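Notebook, shape sorter refurb, June
Bench 2, started 8:40

Picked up from last week. Both Stamdale sorter sets are out of the bins and on the bench. The Cellow set stays in its box until these are done, so we don't mix blocks between sets again. The Stamdale star and the Cellow star look the same in the hand but the Cellow one binds in the Stamdale lid and a three-year-old will hammer it in and then it stays in.

Count from the intake sheet: 153 blocks across all the sets, 17 set aside for cracked seams or chewed edges. Those 17 are in the tray marked NO. Please leave them there. Mariama wants to go through them before anything is thrown out.

Washing
Warm water and dish soap in the gray tub, soft brush for the textured faces. The dots hold dirt worse than the smooth sides do. Old crayon came off with baking soda paste, left on while I did the next batch, then brushed. Marker did not come off. Tried rubbing alcohol on one of the rejects and it took the shine off along with the marker, so no alcohol on the good ones.

Rinse twice. The hollow shapes keep water inside, so shake them out and stand them open side down on the rack. I had two that I thought were dry and they left a puddle in the box overnight.

Fit check
Lid on the bucket, each block through its own hole, dropped from just above and not pushed. It should go through under its own weight when it's lined up. Then try it in the wrong holes, all of them. I write down only the ones that go through where they shouldn't.

Results for the first Stamdale set:
Cylinders fine.
Triangles fine.
Stars need to be lined up well but drop clean. One red star has a burr on a point, took it off with the fine file, drops now.
Pentagon goes through the round hole if you tip it. Did the same on the second lid. Probably always did that.
Arch sticks at one end of its hole. The lid is slightly warped there, the block is OK. Swapped lids and it dropped.

The warped lid is most likely from somebody's dishwasher. Put it under the Dudás catalogs with a flat board on top, will look at it again Sunday. If it hasn't come down by then, use it for the display set where no one will mind.

Sizing
Gauge block reads 60 mm on the long side of the old gauge. It's worn at one corner, use the other end. Mikov calipers are back in the drawer with a new battery. The battery cover is taped, don't force it.

Sorting surface
Moved the sorting off the towel and onto the maple-colored board. Blocks tip over on the towel, and small chips of plastic get lost in the pile and end up in the next batch. On the board they stand where you put them and you can wipe it down between sets. It also makes a decent background for judging color. Yellows that looked fine on the towel turned out a bit brown next to the pale wood. Two of them go back for another wash.

Way of working for now: everything not yet checked stays bunched toward the back left. Checked blocks go to the right, with a gap between so nobody sweeps them together with a sleeve. Keep the near part of the board clear for filing and for the lid.
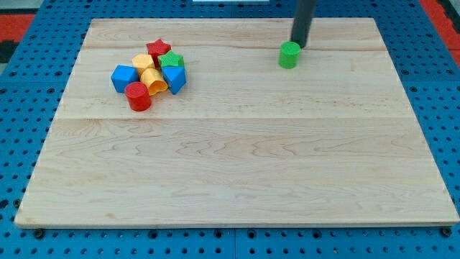
Selorm Ansah thinks the sorting should go by shape first and color second, all the stars together and then all the cylinders, because a bad fit shows up faster when you have its twin right beside it. Also asked that the colors get written down for each set, as the last box that went out had three of one color and the family wrote back about it.

Fair on both. I'll do the second Stamdale set by shape and see if it goes any quicker. Color column added to the sheet, far right, use R Y G B.

Boxes
Need 13 more of the small cardboard boxes. The ones on the shelf are the old size and the bucket doesn't sit flat in them. Asked about getting them with the divider, no answer yet. If they come without, fold a strip of the brown packing paper lengthwise and put it between lid and blocks. The lids scratch otherwise.

Labels: set name, block count, date checked, initials. Put the label on the short end so it can be read when the boxes are stacked.

Open
Lid, check Sunday.
Two yellows to rewash.
Ask Mariama Sarpong whether the rejects can go to the gluing trial. I'd like to try solvent cement on the cracked seams but only on blocks that aren't going back out.
New soft brush, this one is splaying.
Second set fit check, by shape.
Move the Cellow box off the floor, it's under the sink and the trap drips.

Stopped 12:15. Board wiped, tub emptied, rack left by the window.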